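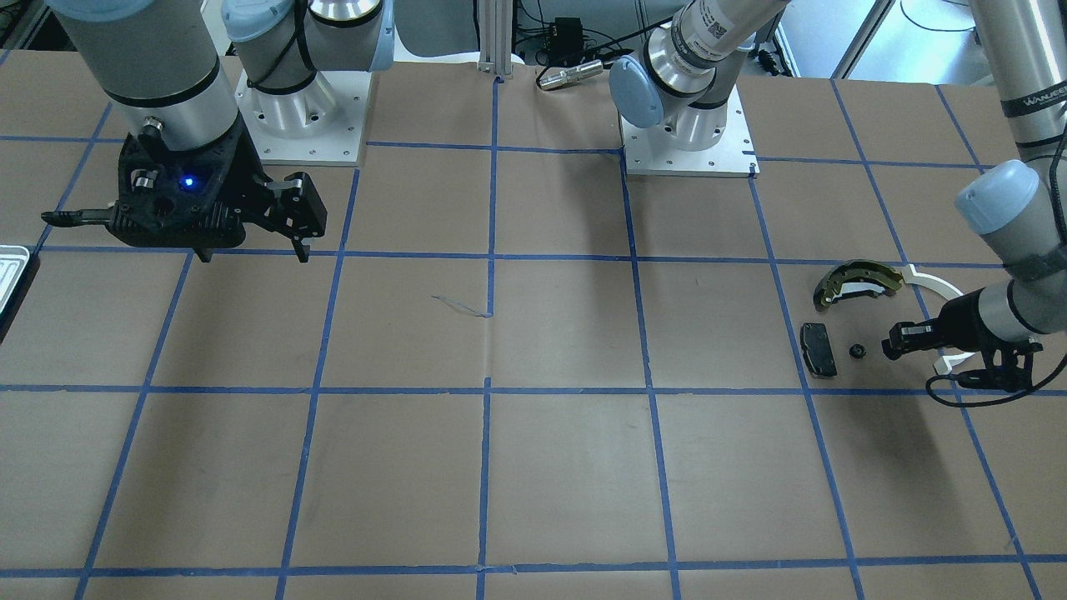
Automation Group, Pandley Parts Recovery

Pandley has set aside money for a second sorting table at its Okolham site and expects to place the order in May. The plan covers 2 robot arms with grippers, the table itself, spare fingers and a first year of service. The arms and grippers take up most of the budget.

The group spent the spring working through sample parts from the brake line, including shoes and pads, to settle what the new station has to handle. Tape marks the work surface into squares, and parts are set out on the squares for the arms to reach. The same layout will be carried over to the second table so that programs can be moved between the two.

Two suppliers were asked for prices. Fillau offered a package with everything on one invoice, including installation. MacBrayne quoted for the arms alone and left the grippers and mounting plates to the buyer. The group has recommended Fillau for the arms and wants to buy grippers separately, after a comparison of replacement finger prices showed a wide gap between the two quotes.

A set of replacement fingers comes to $473 under the terms the group prefers. The yearly service visit is $1,355 and covers both arms. Neither figure includes freight, and the freight quote is good only until the end of the month in which it was issued.

Grippers have taken up more of the discussion than anything else. A two-finger gripper is simple to keep running and the spares are cheap. A hand with more fingers can be set up for more kinds of parts, but it takes longer to program and the spares cost more. Curved pieces and flat pads sit very differently on a tabletop, and small fittings are a separate problem again. The request now asks for two-finger grippers on both arms, with a line left open for one multi-fingered hand later in the year.

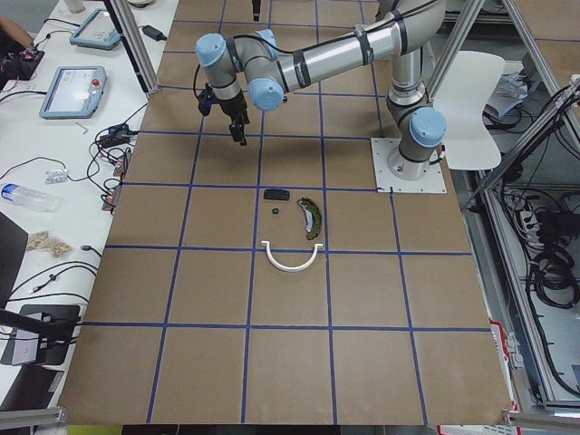

Okolham's night shift would rather see the money for the extra hand go to a second set of spare fingers, according to a comment left on the draft plan. The comment said a worn finger can hold up a whole shift if the cabinet is empty, and asked that spares be stocked before the new table is switched on. The group has agreed to move the spares to the first order.

Floor space is the other open item. The new table needs room on one long side for a bench with the controls and power supplies, and the aisle behind it has to stay wide enough for a pallet jack. A drawing with two possible positions is posted by the Okolham parts window – comments can be written directly on it.

Delivery is quoted at ten weeks from the date of the order. Training for operators will be booked once the supplier confirms a ship date.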